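vusorlow-dishes
README, last touched in March

What this is

Notes and labels for the dishwashing and wipe-up set. 2,993 clips, 7 task names, all kitchen stuff: plates, bowls, trays, sponge, sink. Read the label part before you train on anything, the names are not as obvious as they look.

Companion to the Molier set (cups and silverware). Same folder layout, different label file. Don't merge them blind, the ids overlap.

Tasks

plate_scrub
plate_rinse
bowl_scrub
bowl_scrape
tray_wipe
sponge_fetch
sponge_squeeze

bowl_scrape = getting leftovers out before the bowl goes anywhere near the water. bowl_scrub = after that. Early clips mix the two up, see known problems.

Dirt levels

Every plate clip gets a dirt level, 0 to 3.

0 clean
1 specks or crumbs only
2 thin residue, streaks, watery film
3 stuck-on food, lumps

Take the worst thing on the plate, no averaging. Crumbs plus a gray film is a 2. Specks up near the rim count, people kept skipping those. If the glaze has a bluish tint from the light that isn't dirt, leave it alone.

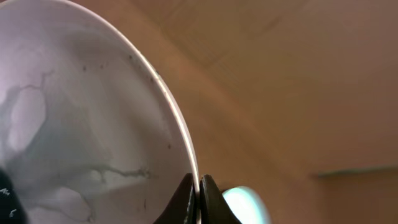

Cracks: a line that goes through the residue is residue until you can see it on a clean plate too. We had a bunch of plates tagged "chipped" that were just dried sauce. Tag is now damage_maybe, use it freely.

Bowls use the same scale but judge the inside only. The outside of a bowl has no level, field stays empty.

Sponge states

dry_unknown
in_water
held
resting

No "wet" state. Tried it, gave up, two labelers never agreed on it. in_water means any part of the sponge is in the sink water, doesnt have to be under. A sponge on the rim of the basin is resting.

Side matters. Write green_up or foam_up, whichever side faces the viewer. If you get only the edge, write edge.
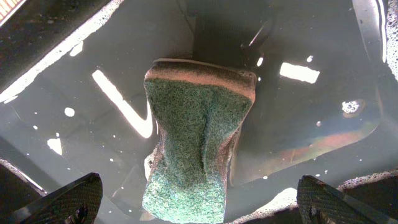 Reflections in the sink are the number one cause of bad masks. Bright streaks and rectangles on the water got outlined as plates, forks, once as a whole tray. Mask pass two fixed most of it. If your model finds silverware in this set it's wrong, there isn't any.

Water level isn't labeled. Color of water isn't either, though someone asked.

Shape tags for the sponge: flat, pinched, folded. Pinched is narrower in the middle, both ends still wide. Folded has a real crease with one part pressed against the other. Between the two, go with folded. Close-ups get a shape tag even when soft, as long as the crease is readable.

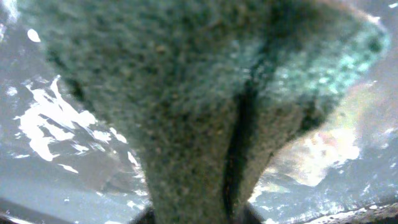
Color names for the scouring side: just green. We had olive, sage, turquoise, gray-green, all for the same kind of pad. Script colors_fix.py collapses them. Run it once, not twice, second run eats the foam colors.

Trays and spills

tray_wipe clips have a spill mask and a drops mask. Spill = anything with a connected outline. Drops = the little scattered ones. A small patch sitting next to the big puddle is still spill, give it its own id. Skinny wet strips along the inside corners too, easy to miss so look there first.

What the liquid is: not recorded. Field liquid_type exists and is always null. Ignore.

Other dishes on the table get a box and thats all. Bowl over a plate gets two boxes, even if you only see a crescent of the plate. Food in the bowl is "food", don't guess what kind.

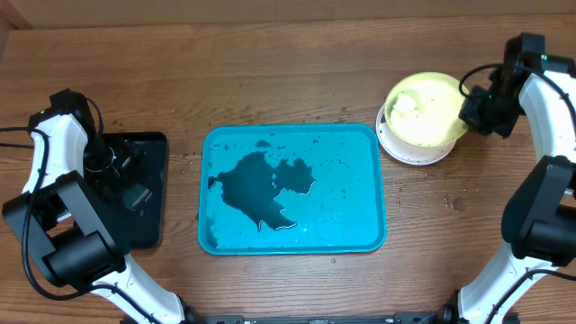
Tray color goes in tray_id (blue, black). Wood table is background, never masked. Highlights on a puddle stay inside the spill mask, don't cut holes for them.

Splits

train / val / test by session, not by clip. Test has 200 clips. Use the Lund split file if you want numbers that line up with ours, the older Stirner one leaks bowl clips from train into test.

Known problems

6 sessions have bowl_scrape and bowl_scrub swapped, listed in swapped.txt
damage_maybe missing on the first batch of plates
drops mask is empty (not absent, empty) where the labeler ran out of time
timestamps in the tray folder are off by an hour, clock change
a few plate_rinse clips end before any rinsing, kept them

To do

second look at all level 2 plates
better name for dry_unknown
write up the box format, for now see boxes_example.json

Fixes welcome, put the clip id in the title or it'll get lost.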